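How I Sort Drinks Into a Clear Tray

I used to shove bottles into the fridge door and hope for the best. Then my friend Haoran Han gave me one of those clear divided trays, and now I'm hooked (my kitchen drawers are next!). It takes me one song, maybe two, to set up a tray before people come over.

Start with a cloth. I throw an old brown one over the whole table and I don't iron it – wrinkles are fine, you just want something that keeps the tray from skating around while you load it. Mine cost 300 cents at a yard sale, if you want to count it that way.

Next, set the tray down and turn it a little so you can reach every compartment from where you're standing. Check that your bottles fit lying down before you buy a tray. My Viklund one is 43 centimeters long and takes small drink bottles just fine, but the big ones hang over the end. 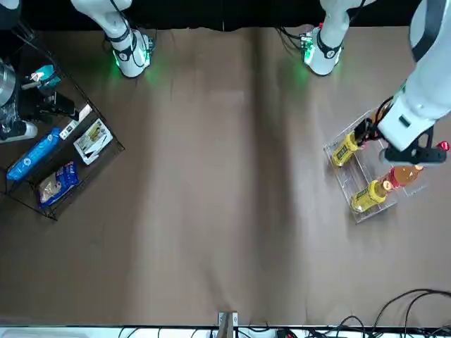

Yellow bottles on their sides in the divided tray, caps toward the upper right.

Lay the bottles in one at a time, and point the caps the same way if you can. It looks nicer, and you can grab them by the neck later. I put matching drinks next to each other and save any odd one for last.

If a bottle rolls, tuck a folded napkin along its side. Glass ones I'd still stand up in the door – I lost a good soda that way in April and the floor was sticky for ages.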